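4 Opening the Tower and Fitting Memory

This section covers the removal of the side panel, the inspection of the inside of the chassis and the fitting of memory modules in tower workstations. It applies to the full-size towers issued at the Lestgate site. Small form factor units are covered in Section 6.

Read the whole section once before starting. Allow 90 minutes for a first attempt. Someone who has done several will need much less.

4.1 What You Need

A Phillips screwdriver, size 2
An anti-static wrist strap with a clip lead
A can of compressed air or a hand blower
A shallow tray for screws
The replacement memory modules, still in their bags
The job sheet for the tower, with the asset number filled in

Memory for these towers is held in the parts cabinet under the Gridness label. If the drawer is empty, ask Akua Ankrah for more and leave the job sheet open. Do not take modules from a tower that is waiting for another repair.

4.2 Preparing the Tower

1. Shut down the operating system from the menu. Do not hold the power button unless the system has stopped responding.

2. Set the switch on the power supply to off, if the unit has one, and unplug the power cord at both ends.

3. Press the front power button and hold it for a few seconds. This drains the charge left in the board.

4. Disconnect the monitor, network, keyboard and mouse leads. Label any lead that is not a standard one.

5. Carry the tower to the bench. Use both arms and keep the weight close to your body.

6. Lay the tower on its side with the removable panel facing up. Check that no part of the case hangs over the edge of the bench.

CAUTION: The power supply is a sealed part. Do not open it, and do not push a tool through its vents, even with the cord removed.

Note: Small screws can drop through gaps in a slatted bench top. Keep the tray beside you and put each screw in it as it comes out.

4.3 Removing the Side Panel

1. Look at the back edge of the panel. Remove the screws if any are fitted.

2. Release the panel latch. On most towers it must be pulled and held while the panel moves.

3. Lift the panel away from the case and stand it against a wall, painted side out.

4. Put on the wrist strap and clip the lead to bare metal inside the chassis. Painted metal does not make a good contact.

If the panel will not move, check for a padlock loop or security screw at the back. Keys are signed out through Man-lok Tsao. Forcing the panel bends the lip along the edge, and a bent panel will not close flush again.

4.4 Finding Your Way Around

Before touching anything, find the main parts. Layouts differ between models, so compare the tower on the bench with the one shown in this section and note the differences on the job sheet. Pay particular attention to the memory slots. Some boards have a single bank beside the processor socket and others have one on each side.
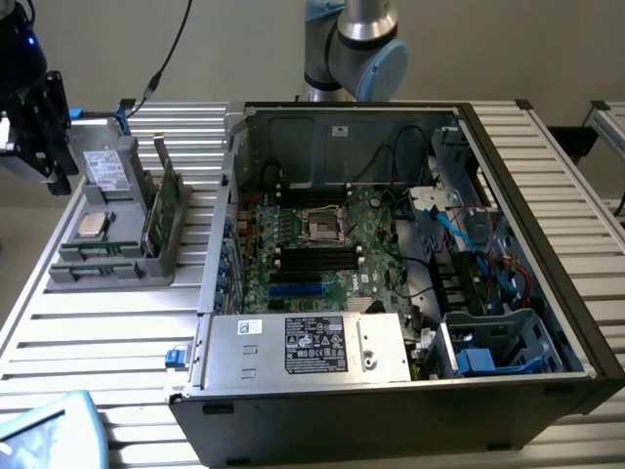 Figure 4-1. Dell tower on its side with the panel removed. The processor socket is empty, with a bank of memory slots above it and another below. The power supply is at the lower front.

The blue slot across the board in Figure 4-1 is a PCIe expansion slot. It does not take memory. Memory slots are the black ones with latches at the ends. The small finned heatsink by the blue slot sits over the chipset and should be left in place.

Look at the drive cables next. In the figure, the bright blue ones are SATA cables. If a cable lies across a slot you need to reach, move it gently to one side. If it has to be unplugged, photograph both ends first – a phone picture is good enough – and attach the picture to the job sheet.

CAUTION: When a processor socket is empty, do not touch the contacts inside it or let anything fall on them. Leave the lever and retention frame alone unless you are fitting a processor under Section 5.

4.5 Cleaning

Clean only if dust is visible.

1. Hold the can of compressed air upright. Tilted cans spit liquid.

2. Use short bursts and work from the top of the case toward the bottom.

3. Blow along the memory slots from one end to the other. Keep the air stream away from an open processor socket.

4. If a fan is fitted, hold the blades still with a finger while you clean it.

Do not use a household vacuum cleaner or a damp cloth inside the chassis.

4.6 Fitting the Memory

1. Find the slot order in the service sheet for the model. Matched modules go in as pairs, and the first pair normally belongs to processor 1 on boards with more than one processor.

2. Open the latches on the slots you will use.

3. Take one module out of its bag. Hold it by the short edges and keep your fingers off the gold contacts.

4. Line up the notch in the module with the key in the slot. If they do not meet, turn the module around. If they still do not meet, it is the wrong type and must go back to the cabinet.

5. Press down evenly at both ends until the latches close. The board may flex a little.

6. Repeat for the second module.

Note: A module that is slightly raised at one end is the usual cause of a failed start. Look along the row from the side before closing up.

4.7 Closing and Testing

1. Count the screws in the tray against the number written on the job sheet.

2. Check that all cables are clear of the fans and the panel edge.

3. Unclip the wrist strap, refit the panel and stand the tower upright.

4. A tower with its processor removed cannot be tested. Tag it "No CPU" and place it on the Section 5 shelf.

5. For all other towers, reconnect the leads, switch on and enter the setup screen. Confirm that the total memory matches the job sheet.

6. Run the Plellix memory test for one full pass. Write the result on the job sheet and sign it.

If the test reports an error, remove one module and run it again. Faulty modules go in the red bin with a note of the slot they were in. Questions about the test go to Mizanur Pramanik.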